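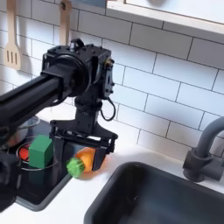
A toy carrot on the counter of a play kitchen.

Dog owners in Cornley are being asked to pay for a new temperament score that its seller says can tell them what sort of adult their puppy will grow into. The evidence so far is thin.

The test, sold by Brolix, involves a mailed questionnaire and two short visits from an assessor. Puppies can be tested from 7 weeks of age. Owners get back a single number and a paragraph describing their dog as, for instance, "steady" or "driven."

Brolix says the score has been checked against 786 dogs. It has not said how many breeds were in that group, how old the dogs were when they were tested, or who decided whether the predictions came true. A request for the full results went unanswered by Thursday. 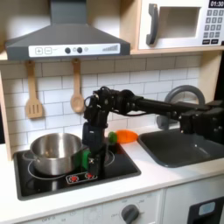 The play kitchen's toy microwave, its display at 01:30.

The Skolov kennel club, which has members in Cornley, has told breeders it will not print the scores in its puppy listings for now. Its notice points out that a young herding dog raised in a quiet apartment and a littermate raised on a farm may act very differently by their second birthday, whatever a form said in the first few weeks.

Vandenberghe, a boarding and training business on the edge of town, takes the other side. It has begun offering a discount on classes to owners who bring in a Brolix score. It also gets a fee for each test booked through its front desk, a detail that appears in small print at the bottom of the booking page.
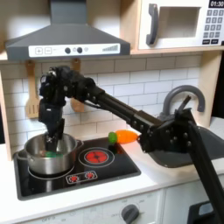 A cooking pot on the black stovetop, with the carrot beside it.

Brolix says more than 1229 owners have signed up since January. That shows people are curious about their puppies. It says very little about whether the test works.

Anyone thinking of buying may want to read the refund terms first. They cover missed visits, but make no mention of a score that proves wrong.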